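Tagged under: Robotics, Datasets, Open days

# Stotus Open Day Cloth Recordings

This repository holds the recordings made during the open day at the Eltuleck workshop in Tkachuk. Visitors could stand beside the table, choose a piece of cloth and watch an operator guide the robot by teleoperation. We kept the recordings, cleaned them a little, and put them here because several visitors asked for them afterwards.

Version date: 2021-06-21

## What is inside

- 467 episodes in total
- 147 of them with a visitor at the controls, after a short lesson
- 89 episodes marked `incomplete`, which we did not delete
- one text file per episode with the task sentence and the name of the station

The task sentences are simple, for example "lift the cloth by one point" or "fold the cloth once". Visitors were allowed to write their own sentence. Some of these are funny and some are not very clear – we left the spelling as it was.

## Views

Each episode has one fixed view of the table and one view from the wrist. The wrist view is the more useful one for grasping, as it shows how the fingers close on the fabric. With large cloths it can be partly covered, so please check both views before you decide that an episode is bad.

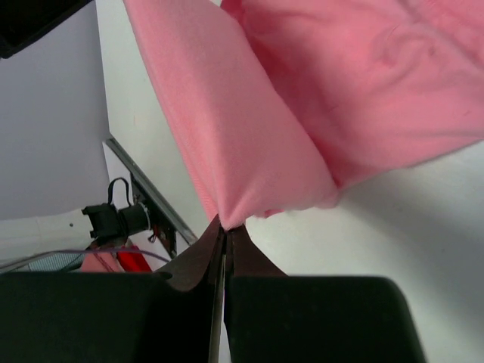 *Wrist view, pink cloth pinched between the two finger tips.*

## How the demonstration was run

Every group stayed at the station for one session. The operator did the first two lifts and explained the hand controller, then a visitor could try. Between the groups we put the cloth back on the table without any fixed pattern, so the starting shapes are all different. The control software is Zellov, with the settings we have used since January. Speed was limited for visitors, and this is noted in the field `speed_mode`.

## Known problems

- In the first session the two views are not well synchronised. The difference is small but it can be seen when the cloth moves fast.
- The field `cloth_type` was filled by hand and has mistakes.
- Episodes with `operator: visitor` contain long pauses, when people stopped to ask something.

## Use

You may use the files for research and teaching. Please do not try to identify visitors from their task sentences. Corrections to the labels are welcome as pull requests, and questions can go to Adi Ong through the issues page.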